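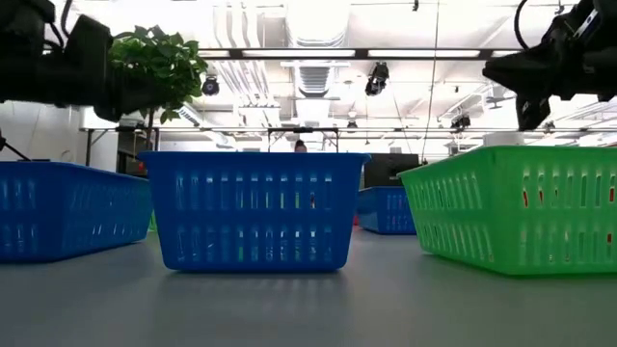
Arkedlow Tool and Craft Library - Frequently Asked Questions

Who can join?
Anyone aged 18 or over who lives or works in Tristham. Bring a photo ID and something with your current address on it, such as a utility bill or a lease.

How many items can I borrow?
Up to 5 at a time. A set in one case, such as a socket set, counts as one item.

How long can I keep things?
Hand tools and sewing machines go out for three weeks. Power tools and carpet cleaners go out for one.

Can I renew?
Yes, once, by phone or at the desk. If another member has reserved the item, it has to come back on the due date.

What does it cost?
Membership is free. Late fees are charged per item per day, and the current rates are posted at the desk. We stop lending to accounts with unpaid fees until the balance is cleared.

What if something breaks?
Tell us when you return it. We don't charge for normal wear - blades get dull and belts snap. We do charge for missing parts and for damage from misuse. Please don't try to repair power tools yourself.

Do you supply blades, sandpaper or thread?
No. We can tell you which size or type to buy.

Can someone else pick up for me?
Yes, if you call ahead and give us their name. They need to show ID. The loan stays on your account.

Do you take donations?
Hand tools, yes, if they are clean and complete. For anything with a motor, speak to Rosaura Rivadeneyra first. We can't accept gas-powered equipment or ladders.

Do you run classes?
Basic home repair starts again in June. Rahel Hubmann keeps the sign-up list. Places are limited and members get first choice.

Where do I park?
Use the lot behind the building. The spaces out front are for loading only.

Last updated 12/14/19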